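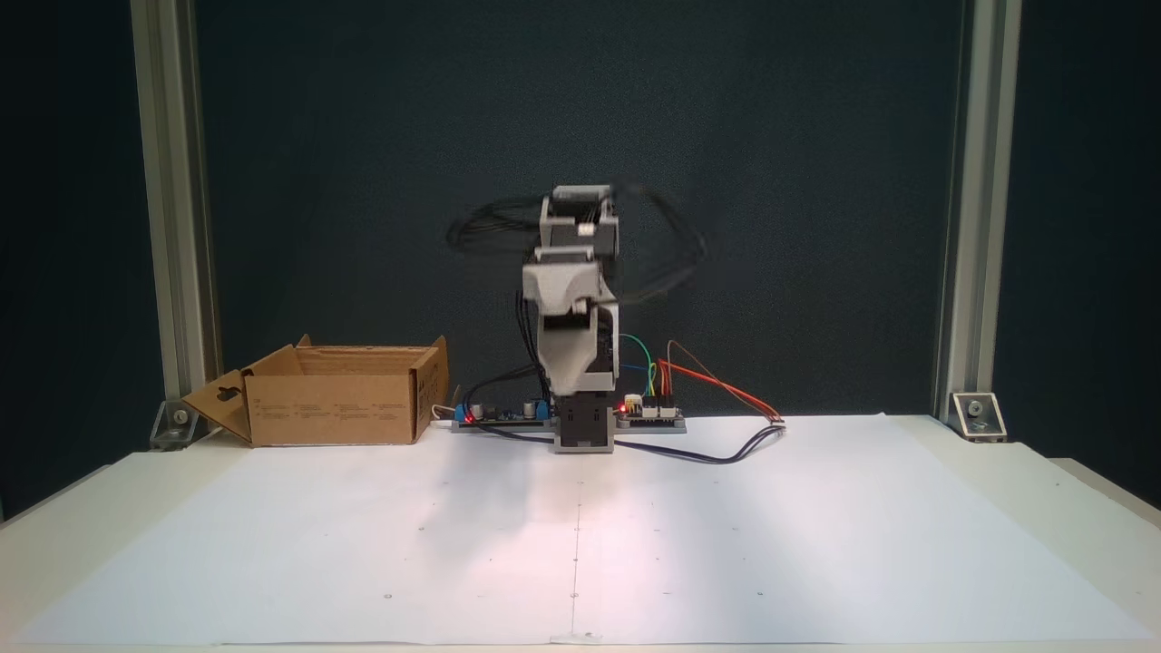

1 min read

Mottram Dotted Bench Paper

We love this stuff! It's a big white sheet with a faint dot grid, light enough that your own pencil marks still stand out, and it turns any tabletop into a place to lay out a project. 

Lacey Bloxham picked the dots over solid lines after trying both, and we think she got it right. You can line up a base plate by eye and sketch around it without the grid getting in the way.

Comes in pads of 2 sheets or on the 700-sheet workshop roll. A bit of white tape at the edge keeps a sheet flat. The Vimosstead shop restocks in September, and Grimon brackets fit the roll too.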